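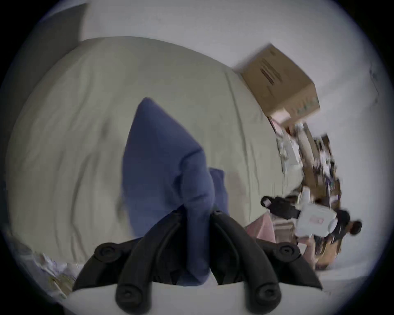

Bedroom and landing checklist for holiday lets — with our comments

3 shares · 2 comments

Last checked: 1 March 2019
Property: Clallent, upper floor
Next full check due: August

Mark each line Pass, Fix or Fail. A Fix can wait until the next changeover. A Fail means the room is not let until it is put right.

1. Smoke alarm on landing
Press and hold the test button until it sounds. Check it can be heard in both bedrooms with the doors shut.
Pass. Replace-by date is still readable on the side. Dust on the cover, wiped off.

2. Window restrictors
Open each window as far as it goes. The gap must not be more than 100 mm with the restrictor on.
Back bedroom: Pass. Front bedroom: Fix. One screw is turning in its hole and needs a longer one. It still holds when pushed hard.

3. Blind cords
No loose loops. Cord cleats fixed to the wall well out of a child's reach.
Pass in both rooms. The Kleinschmidt blind in the back room has a wand and no cord.

4. Bed frames and slats
Lift the mattress at each corner. Look for split slats, loose bolts and sharp edges.
Front bedroom: Pass. Back bedroom: Fix. Two slats have slipped out of their holders at the foot end. Put back by hand, but the holders are worn. New ones to be ordered from Cedden.

5. Mattresses, bedding and pillows
Fire labels present on mattresses and bed bases. No burns, damp patches or mould. Bedding kept clear of heaters and lamps.
Pass. The label on the back room base is faint — photograph it before it goes altogether.

6. Heaters
At least 50 cm clear in front. No cracks in the casing. Thermostat turns freely.
Fix. The chair in the front bedroom has crept back towards the heater again. Moved, and a line added to the changeover sheet.

7. Sockets, plugs and lamps
No scorch marks, cracked plates or loose plugs. Bulbs no stronger than the lamp says.
Pass. The Plernia lamp by the door flickers when knocked. New bulb fitted and it seems steady. Look at it again in August.

8. Stairs and handrail
Pull the rail firmly at top, middle and bottom. Check the carpet on every tread.
Fail. The top bracket has come away from the plaster. Filler will not do here, it needs fixing into the timber. Upper floor closed until this is done.

9. Way out at night
Landing light works from both switches. Nothing stored on the stairs. Front door opens from inside without a key.
Pass. The spare airbed had been left on the top step, now in the cupboard.

Keep this sheet in the property folder with the gas and electrical papers.

2 comments · Share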